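Notebook, wrist camera perception and grasp planning, clear labware bench
July, Sunday, continuing from the previous entry

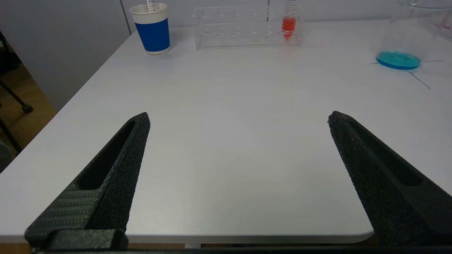
Picking up at the segmentation problem. The model still loses the clear rack whenever the arm is at the high approach pose. From the low pose it does fine, because the light catches the acrylic edges and the mask has something to close around. From high up the top plate reads as table with a few holes in it, and the mask comes back as fragments, one per hole or per pair of holes. The planner then treats every fragment as a separate obstacle with its own padding, and the padded shapes close the corridor we want to come in through.

Tried first: lowering the mask confidence threshold. More fragments, same gaps between them. Reverted.

Tried second: merging fragments by distance in the image. Works for the rack. Also merges the rack with the big glass container when the view is oblique, and the result is one obstacle spanning the back of the table. Reverted, kept the branch.

Tried third: merging in the table plane after projection, with a size prior taken from the rack mesh. This one holds. The container stays separate because the merged footprint would exceed the prior and the merge gets rejected. Left on as default in Grillow, flag name merge_in_plane. The image space version is still reachable with merge_in_image if anybody needs it for comparison. Do not turn on both. The second pass reads the output of the first and the labels get renumbered without a warning.

Depth

Depth on this table is poor and I have stopped trying to fix it in the sensor settings. Clear walls return the surface behind them or nothing. The orange-red liquid in the conical tube gives a usable return over the filled part only, so the cloud shows a short blob with no tube above it. Anything that computes grasp height from the top of the cloud will aim low. The old code did that. It now takes height from the tube model, fitted to the filled section and extended upward, and the cloud is used only for the lateral position.

Fit residual goes into the log as tube_fit_rms. If it is above 2 mm the planner refuses and asks for another view. I considered making it a soft cost and decided against it. A bad fit on a tube standing in a rack gives a closing motion that pushes sideways against the hole, and the force threshold is too slow to catch that at normal closing speed.

The blue cup with the graduated tube standing in it is a different case. The cup itself segments well from every pose, strong color band, opaque, no complaints. The part sticking out of it does not segment at all in most views. For collision purposes I extrude the cup footprint upward to the ceiling of the workspace and pad it for lean. Crude. It costs us some room at the far left of the table, where there is no grasp target at the moment anyway.

Petri dish: the color classifier is certain about the turquoise and the shape fit is certain about the circle, but the two disagree on the center. The circle fit picks up the rim, the color picks up the contents, and reflections on the surface pull the color centroid toward the light. Use the circle. Color is now only a gate for which circle to accept. Changed in the detector, old behavior removed, no flag.

One open issue here. The dish and the glass container overlap in the image from the wide view and the occlusion order comes out wrong often enough to matter. When the order flips, the container footprint gets drawn in front of the dish and the dish is marked unreachable. The order test compares mean depth inside each mask, and mean depth inside a transparent mask is meaningless for the reasons above. Should compare the lowest visible contact point with the table instead. Not written yet.

Finger mask

The static mask for the fingers was made with the gripper closed. With the fingers open the mask covers table between the tips that we need to see, and misses finger surface toward the lower corners. This explains the phantom obstacle that followed the arm in last week's logs. I had blamed the hand-eye calibration and spent most of an afternoon on it. The calibration was fine.

Replaced the static mask with one rendered from the gripper model at the reported opening. Two things to know about it:

The render needs the slots in the fingers. Without them the mask swallows whatever is visible through the slot, and with them it leaves slivers of table inside the finger outline that the segmenter sometimes labels as small objects. I render without the slots. The lost pixels are not worth the cleanup.

The reported opening lags the camera. At rest it does not matter. While the fingers are moving, the mask trails behind by a visible amount. For now perception is gated on gripper velocity being zero. The proper fix is to interpolate the joint state to the image timestamp, and the driver does provide timestamps, but they come from a different clock and the offset between clocks drifts after a restart. Loment has a sync utility for this. I have not tried it on this machine.

Planning

Ran the planner offline on the recorded views with the new obstacle set. 42 queries, tube as target, random start configurations inside the approach cone. With the old fragments the planner failed on 19. With the plane merge it failed on 4. I went through the four by hand:

- in two, the start configuration was already in collision with the padded cup column, which is the sampler's fault, it should reject those before calling the planner
- one was a timeout, solved on retry with the same seed and a longer budget
- one is a real failure, the wrist would have to flip to clear the glass container and the joint limit does not allow it

The last one wants a different approach direction, from the left side of the rack, and the planner never proposes it because the grasp set for the tube only contains symmetric grasps sampled around the front half. The tube is round, so the grasp set can go all the way around. The restriction is a leftover from the flat-sided bottles and nobody removed it. Opened a ticket under Drovenska. Leaving the grasp set alone until the regression scripts run clean, otherwise I will not know which change did what.

Mean planning time went down too, as expected with fewer bodies in the collision world. I did not record it properly. The profiler was attached for part of the batch, so the times in that log should not be quoted.

Tooling

The replay viewer now draws the footprint, the raw mask and the padded shape in separate layers. Toggle keys are f, m and p. The padded layer is off by default and should be the first thing switched on when a plan fails for no obvious reason.

The config loader silently accepts unknown keys. I had merge_inplane in the file for an hour, without the second underscore, and was tuning a parameter of a feature that was not running. The loader now errors on unknown keys. This breaks the Nazari configs, which carry a block of keys for a module we deleted. Those need to be stripped out. I did the ones in the main folder and not the archived ones.

Log naming: the run label is now prefixed with the git hash and a dirty marker. If the marker is there, attach the diff or the log will be deleted at the next cleanup.

Marks on the tabletop

The thin dark lines by the dish are being picked up by the edge detector as a table boundary. The table fit takes the strongest straight edges, and at close range those lines are stronger than the real edge. When the fit locks onto them the plane normal is still right, but the usable area shrinks to a strip and every target falls outside it. Added a check: a boundary edge must have a depth step across it. The lines have none, the real edge does. The rounded corner near the front still gets fitted as two short segments with a gap, harmless so far.

I would still like to use those lines as a registration aid at some point, as they show up so reliably. That needs their positions measured against the robot base, and it needs them not to move.

To do

- contact point test for occlusion order, see above
- sampler rejects start configurations in collision
- full circle grasp set for the tube, after regression
- try the Loment sync utility, log the clock offset across a restart
- strip dead keys from archived Nazari configs
- rerun the offline batch without the profiler and record planning times
- check whether merge_in_plane survives the rack being rotated by about 42 degrees, the size prior is axis aligned at the moment and I expect it to reject a correct merge

Regression started on the Grillow branch at the end of the session. Results go in the shared folder under the same run label.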